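Lilisitz capture desk: ticket log
Queue: demonstration recording
Subject: Bin liner task, left hand drifts away from the table partway through an episode
Opened by: Zerrin Değirmenci
Opened: 21 May 2021
Status: open, workaround in place
Affects: gloved two-hand episodes, Raklow station. Hand-held gripper episodes checked as well, see further down.

Summary

While recording the bin liner task, the left hand position in the saved episode slides away from where the hand was. It starts well enough. Then, usually once the bag is being stretched over the bin, the left track begins to move outwards and up. By the end of the episode the left hand is floating well above the rim and the right hand is where it should be. The head camera video is fine throughout.

I recorded 60 episodes before I replayed any of them, which was a mistake. The replay tool rejected 7 outright for a jump in position. The others pass the automatic check but I would not trust them, as the check only looks for sudden jumps and this is a slow slide.

Steps to reproduce

Put on the gloves and straps, run the usual zero pose with both palms flat on the table, start recording, pick up the liner, open it, pull it across the top of the bin and tuck it in. Stop recording. Replay with the hand tracks drawn over the head video.

Expected: both tracks stay on the hands.
Got: right stays on, left wanders.

The point in the task where I see it most is this one, with a glove on each side of the bag and the bag pulled tight. 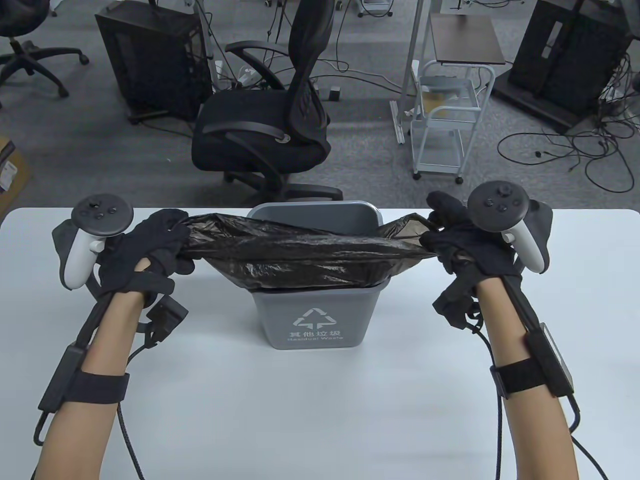 Kaan Değirmenci: Before you change any settings, please check whether the slide starts at the same point in the task or after the same length of time. If it's the task, I'd look at the straps and the controllers moving on the gloves. If it's time, it's more likely the zero pose going stale. Also, don't delete the rejected ones. Move them to the quarantine folder so we can compare.

Zerrin Değirmenci: Checked. It follows the task. I stood with my hands still over the table for two minutes and got no slide on either side. Then I did the pulling movement with no bag at all and got a small one on the left. With the bag it is worse. Quarantine folder made.

Kaan Değirmenci: Then try these in order and note the result after each.

1. Restart the recorder and repeat the zero pose.
Result: no change.

2. Swap the left and right controllers in the settings and on the hands.
Result: slide stays on the left arm. So it is not the controller.

3. Loosen the left forearm strap, turn the tracker so it sits flat along the outside of the arm, tighten again.
Result: better. Slide still there but smaller.

4. Give the left cable more slack before strapping up.
Result: slide nearly gone. Five episodes in a row replayed cleanly, then one bad one.

Zerrin Değirmenci: My guess is that the cable pulls on the tracker when the elbows go out, and the tracker turns a little under the strap. Pulling a liner tight makes you put your elbows out. Folding cloths doesn't, so we never saw it on the Şimşekoğlu set.

Kaan Değirmenci: Sounds right to me. Does the hand-held gripper show anything like it? It has no forearm tracker, so if it drifts too then we are wrong about the cable.

Zerrin Değirmenci: Ran a short batch. No drift. Different fault though: several clips contain stretches where the gripper camera has lost the table altogether and is full of somebody's hair. The position track is fine in those stretches but the video is no use for learning from. Still from one of them:

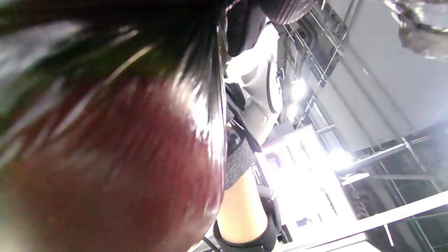 Gripper camera, head close to the lens, robot arm behind. Tagged "view blocked".

Kaan Değirmenci: Leave that out of this ticket apart from the still. Tag the clips and I'll open a separate one for the gripper. We don't want to trim the middle out of an episode, so a blocked view means the whole episode goes. Olham asked for complete runs only and I'd sooner send them fewer.

Zerrin Değirmenci: Agreed. Tagged.

Workaround until fixed

Leave slack in the left cable before fastening the strap. Tracker flat on the outside of the forearm. Repeat the zero pose every five episodes and replay the last one each time before carrying on. If the left track is off the glove at the end, quarantine everything back to the previous good replay.

This slows recording down to around 7 usable episodes per sitting.

Still to do

Zerrin to redo the bin liner set from the start. None of the first batch goes to training.
Kaan to add a slow drift test to the automatic check, comparing the tracks with the glove positions in the head video.
Try a second strap nearer the wrist. Nothing ordered yet.
Update the strapping-up sheet at Raklow, which still has the old cable routing from October.

Kaan Değirmenci: Changed priority from low to medium. Leaving open until the drift test is in.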